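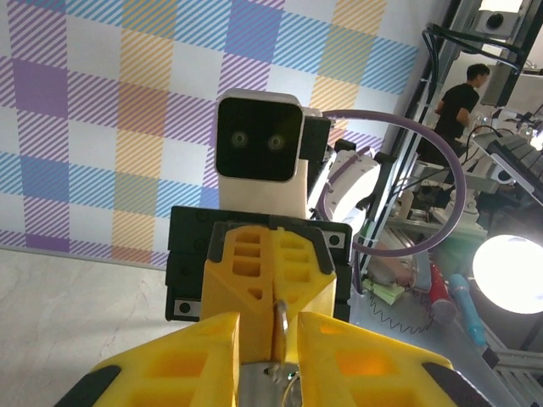

Want to help write the rules for robot-to-robot handovers? I'm looking for 8 people to join our good-practice group at Jolska for 2 months. No engineering degree needed – I care more that you read carefully and say so when a rule makes no sense.
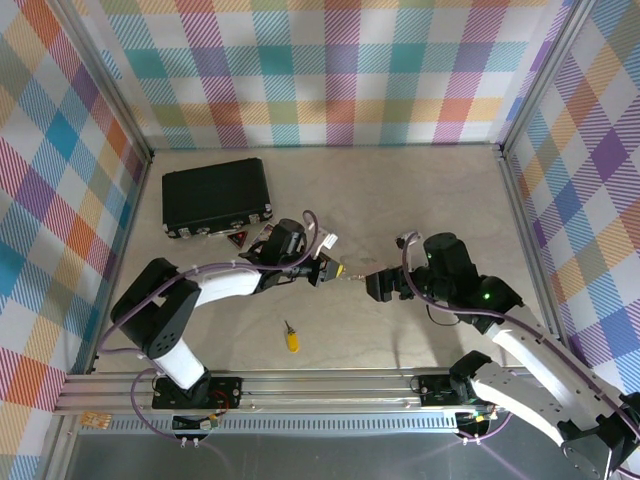
Two arms, gripper to gripper, at the shared bench

You'd sit in on sessions, mark up the draft (we call it Orkenlow) and argue with me about things like when the giving arm may let go.

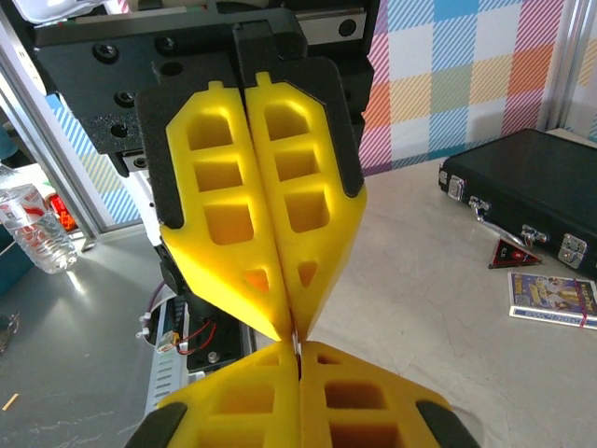 I started the draft in April, and the part on fingertip contact is still a mess, so that's where you'd begin. Meetings are online, bench visits are at Unard.

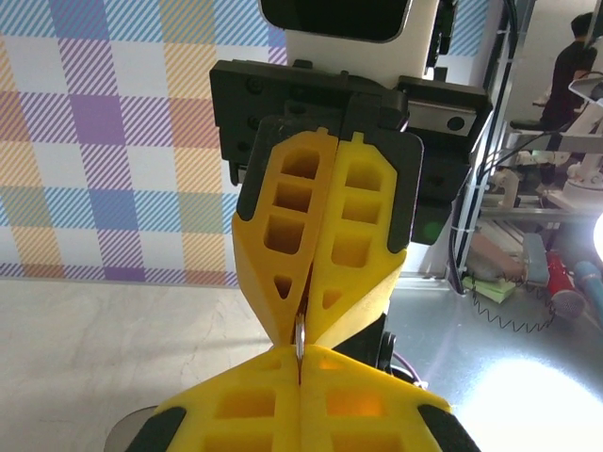 A thin disc held at the fingertips

It's paid, and lunch is on us on bench days! Send me a few lines about yourself by May 5, 2025 – no resume, please.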